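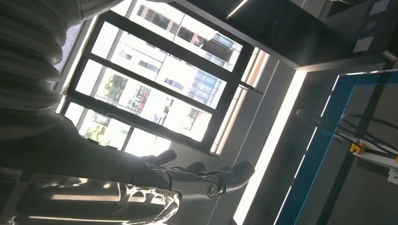 Daylight through the windows.

Filed under: Grant Updates / Creeks & Catchments

We use cookies to remember your preferences. Accept / Manage settings

Dilham Creek Revegetation - second progress report to the Bovimari Fund

We have a lot of good news this time! As of the end of November there are 1757 tubestock in the ground between the road bridge and the Drosberg boundary, against a target of 3000 for the whole grant. The river bottlebrush has been the standout. It went in at the water's edge in September, sat there looking sulky for a month, and then took off once the warm weather arrived. The mat-rush is slower but it's holding the toe of the bank nicely, and that was the part we worried about most when we wrote the application.

Fencing is finished on the eastern side. The Ruangrit property has agreed to an off-stream trough, so the cattle now have clean water up the hill and no reason to come down and pug the bank. We moved the trough money forward from stage 4 to pay for it, as discussed by email, and the adjusted budget is in Attachment B.

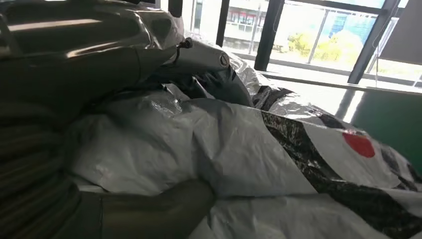 Sunee Phuthong wrote to us after walking the eastern side that she hadn't heard so many frogs there in years, and she asked whether we could leave the boggy corner below the culvert unplanted. We think she's right - it's already full of native sedge and doesn't need our help. The plants set aside for that corner will go upstream instead.

Weeds are the honest struggle. The blackberry has been knocked back hard and the first follow-up spray is done, but willow is a bigger job than we costed. There are 3 large trees leaning over the channel at the bend, and the contractor wants to take them out in stages so the bank doesn't slump.

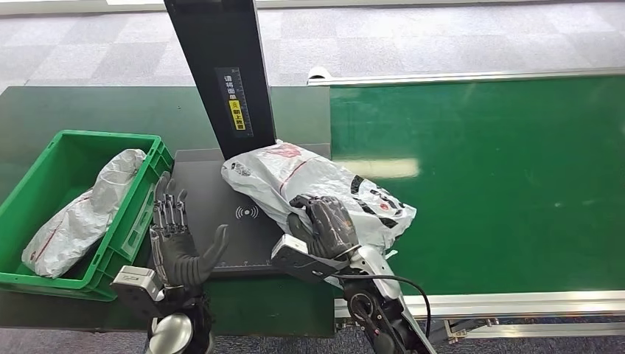
We'd like to hold the roots in place for at least one winter and plant through them. That would push the last of the willow work past the current end date, and we'll send a variation request with quotes attached before the next payment falls due.

Water testing is ticking along monthly. Turbidity readings are still jumpy after rain and it's too early to claim a trend, but we're thrilled to have a full season of baseline data for the first time ever. Spreadsheet is Attachment C.

Coming up: guard checks over summer, replacement of losses in autumn, and the planting day at the Drosberg end once the ground softens.

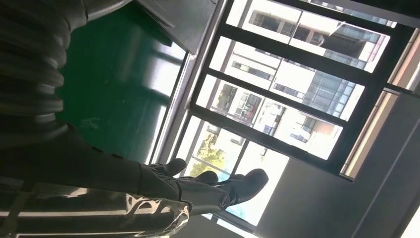 Beside the big window.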